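Week 6 handout: Teaching robots by hand with the Meka glove kit
Instructor: Maximiliano Gallardo
Revised 03/11/2023

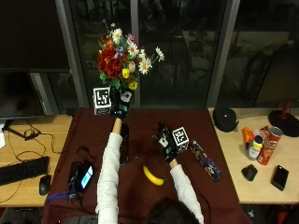

Last week we finished with joystick teleoperation, and most of you found out how tiring it is to steer a gripper through a simple pick with two thumbs. This week we move to the method I've been looking forward to since we planned the course: recording the motion straight from the human hand. We'll use the Meka kit from Zonlow, and I want you to treat these notes as part tutorial and part product review. The last section of your lab report asks what you'd tell a small team that was thinking of getting one.

What comes with the kit

You get 2 gloves, left and right, with the finger sensors already fitted, plus a cube marker for the back of each one. There's a small control unit with a screen, a set of cables, and the recording software, which is called Tsao. The camera is sold separately. Ours is on a fixed mount and looks down on the table, and please leave it exactly where it is! Moving it means a new calibration for everybody after you.

How it works, in short

Two streams of data have to meet. The gloves report how much each finger is bent. They know nothing at all about where the hand is in the room. That part comes from the camera, which looks for the black square pattern on the white cube and works out its position and angle. Why a cube and not a flat tag? Because you turn your wrist all the time without noticing, and a flat tag is useless once it's edge-on. With a cube, one face or another is usually in view.

Tsao lines up the two streams by time stamp and writes them to one file. If the clocks drift, the fingers in your recording will close a moment before or after the hand reaches the object. You'll know it when you see it in playback - it looks like the hand is grabbing at a ghost.

Setting up

Put the gloves on before you sit down at the table. Snug is good, tight is bad. Run the glove cable down the table toward your body and leave enough slack to reach the far edge of the cloth. Wake the control unit and wait for the screen to settle. Then do the calibration poses: flat hand, fist, thumb to each fingertip. Hold each one until Tsao moves on to the next.

Keep the dark cloth on the table. The white markers stand out well against it, and bare wood gave us glare in the evening sessions.

Choosing objects

I love this part. A banana is a great first object: it's curved, it has no obvious top, and people pick it up in all kinds of ways. A snack bar wrapper is much harder than it looks, being thin and flat against the cloth. Then try the artificial flowers. Gripping a bouquet by the stem end and holding it upright puts a big, wide shape above a small grip, and the blossoms can hide the fingers or the marker from the camera if you turn the wrong way. Watch the tracking light in Tsao while you do it.

Cans, squeeze bottles and boxes are all fine too. Keep anything you aren't using off the cloth and on the side desk, so it doesn't end up in your recording.

What I like about it

The finger data is lovely. Slow squeezes come through smoothly, and after the first few minutes you stop thinking about the gloves. Calibration is quick, and the files open in ordinary tools without any fuss. Last December I compared it with the Travico wrist trackers we'd had on loan. The Travico set was lighter, but it gave us no finger data, so half of what makes a grasp interesting was missing.

I also like having both hands. So much of daily work has one hand holding and the other one waiting or helping, and a single-hand rig throws that away.

What could be better

Cables. You will catch one on something. The wires near the control unit tangle if you look at them, and I'd happily pay more for a wireless version. The gloves come in one size, and students with small hands report loose fingertips, which hurts the thumb readings most of all. Marker dropouts still happen when one arm crosses over the other. Tsao fills short gaps by itself but doesn't tell you that it has - go to the log and check.

The manual is thin. Page 6 has the calibration poses and is the only one you'll really need.

Lab task

Work in pairs, one wearing the gloves and one running Tsao, then swap. Record the banana, the wrapper and the bouquet, using each hand in turn. Our shared folder already holds 1437 clips from earlier groups, with over 200 of them marked as bad, so look through a few of the bad ones first. They're very good teachers.

Name your files by pair and object. In the report, include one clip where tracking failed and explain what the camera had lost sight of.

Reading for next week: the retargeting chapter, up to the part on thumb joints.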